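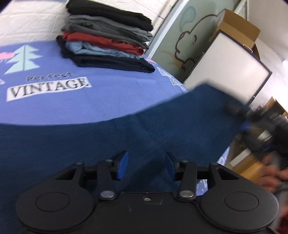 Testers wanted: people who fold laundry (and have opinions about it)

Kustberg is looking for paid testers to spend a few weeks with Nello, our hand-held gripper kit, and tell us what it is like to live with. If you have ever stood over a pile of T-shirts and thought there must be a better way to teach a machine to do this, we would love to hear from you!

A little about the kit first. Nello is a gripper you hold in your own hand. You squeeze, the two fingers close, and the camera on the tool records what you did so that a robot arm can learn the same job later on. You don't need a robot at home, and you don't need to know how to program one. What you do need is patience, a table, and a fair amount of clothing, because folding is the job we have picked for this round. Cloth is hard. It slides, it bunches up, it comes along two layers at a time when you only wanted one, and every family seems to have its own way of doing sleeves. We want as many of those ways as we can get.

What you would be doing

We send you the kit, a charger, spare finger pads and a printed guide. You fold your own clothes with it, stack them as you normally would, and upload the recordings in the evening (the upload is slow on some home connections, so most people start it before dinner and forget about it). Sessions run for an hour, 5 days a week, for 4 weeks. Mornings or afternoons are both fine, and you can take a break whenever your wrist asks for one. Please do take that seriously. The kit is lighter than the last version, but an hour is still an hour.

Once a week you will have a short call with Kyrylo Bilyk, who runs our tester program and who will want to know everything: which fabrics gave you trouble, whether the grip felt right, what made you swear. Blunt answers are welcome. The finger pads on this version were reshaped after our last group of testers complained, at length and quite rightly, about slippery sportswear.

Who we are hoping to find

You are 18 or over and comfortable using both hands for small, fiddly work. You have a table you can leave set up during the test, decent light, and Wi-Fi that reaches it. Left-handed folders, we are short of you, so please write. Experience in a laundry, a clothing store or a thrift shop is a real plus, and so is a household with children, simply for the variety of sizes. Ordinary clutter is fine too. We would much rather see a table people use than one that has been cleared for company.

What you get

The fee is $700 for the full test, paid in two halves, the first at the end of week two. Shipping is on us both ways. If you finish the test you may also keep a Trurolley, the small wheeled cart we sell alongside the kit, or pass it on to a friend.

How to apply

Write to the tester desk through the contact form on the Kustberg site and put "Dobre" in the subject line (it is the name of this round). Tell us which hand you favor, when you are usually free, and what you fold most of in a normal week. No résumé needed. Applications close at the end of January, and everyone who writes will get a reply from Kyrylo, whether or not there is a kit for them this time.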